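Seasonal Review of the Wardrobe
Posted by Daranee Thongdee on Sunday, September 1, 2024

Readers who have followed this page since May will recall that the household adopted a written procedure for the care and storage of clothing. The procedure was drafted after the move to the present house, when it became clear that items were being placed in the cabinet in whatever condition they arrived. This entry reports on the second review held under that procedure, with particular attention to folding.

The review is held in the bedroom. The bed serves as the folding surface, and during the warm months it is made up with the woven sleeping mat, which is firmer than a quilt and gives a cleaner fold. All garments under consideration are placed on the bed at the start. Items are then taken one at a time, laid flat in the middle, and folded before the next one is touched. Knitted garments wait at the far end, as they are folded last and stored separately.

The earlier practice was to fold in the lap while seated. It was discontinued after the first review. Waistbands came out twisted, and dark fabrics in particular had to be done again.

Black garments are folded according to the following rule: smooth the fabric outward from the center, bring the long sides together, and press with the flat of the hand before making any further fold. The finished piece should be a plain rectangle. 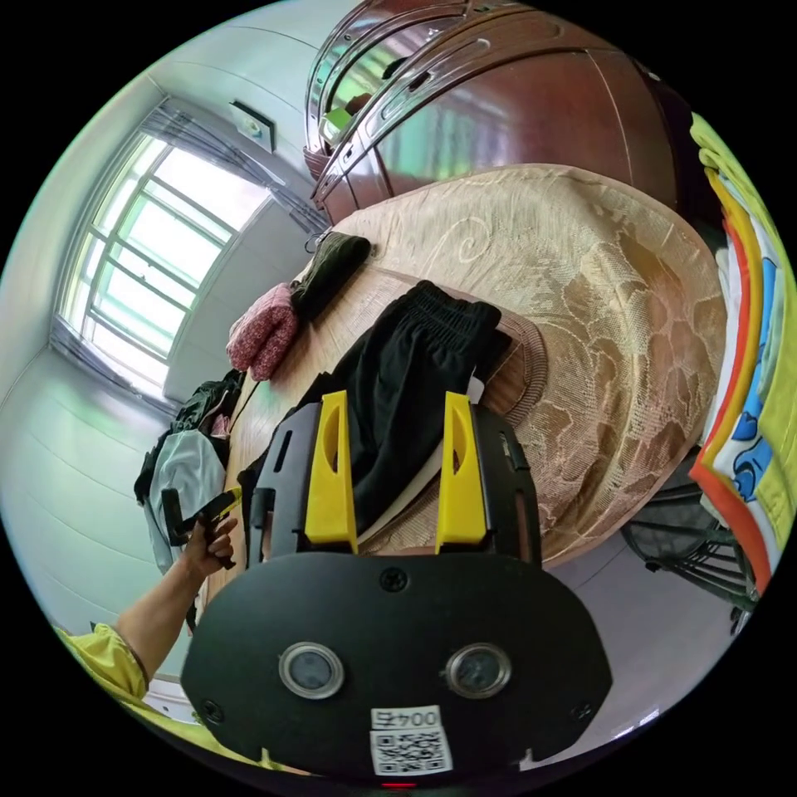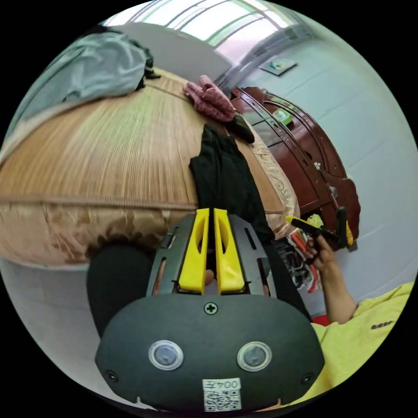 Black items on the bed, with the pink knitwear kept to the far end. 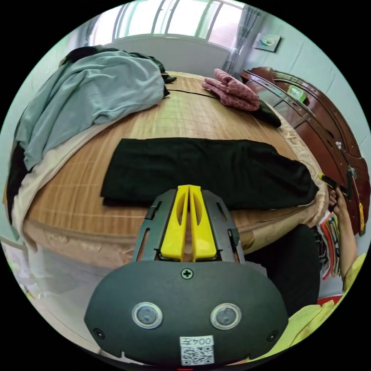
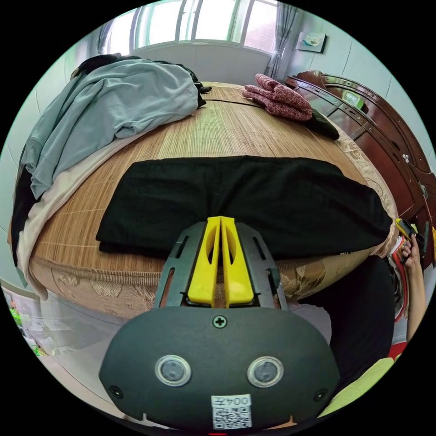

Elastic waistbands remain the most difficult part of the work. The gathered edge is thicker than the leg, and a stack of six pairs will lean to one side unless the waistbands are alternated left and right. This was noted in May and is now a standing instruction. Shorts are no longer hung. The Kaewmanee hangers purchased for the purpose left a crease on each side, and they have been reassigned to shirts.

Storage has also been revised. The upper shelf of the cabinet now holds knitwear only, in two cotton bags from Zumton. The middle shelf holds shorts and trousers. The lower shelf had been reserved for bedding, but the winter quilt takes up more room than was allowed for, and the matter is still open. A Roritz under-bed box has been considered - it is 16 centimeters high, and the clearance has yet to be measured.

The total count at the close of the review was 172 pieces, including socks counted as pairs. Items set aside for giving away went into a single bag. Two sweaters were returned to the cabinet after discussion, on the understanding that they will be worn before the next review or leave with the following bag.

A reader wrote to ask whether the Imik folding board is worth the price. One was borrowed for a week. It performs well on T-shirts and poorly on anything with a drawstring, and the household does not intend to purchase one.

The mat will stay on the bed until the nights turn cool. It will then be wiped down, aired and rolled, and the next round of folding will have to be done on the quilt or moved to the dining table.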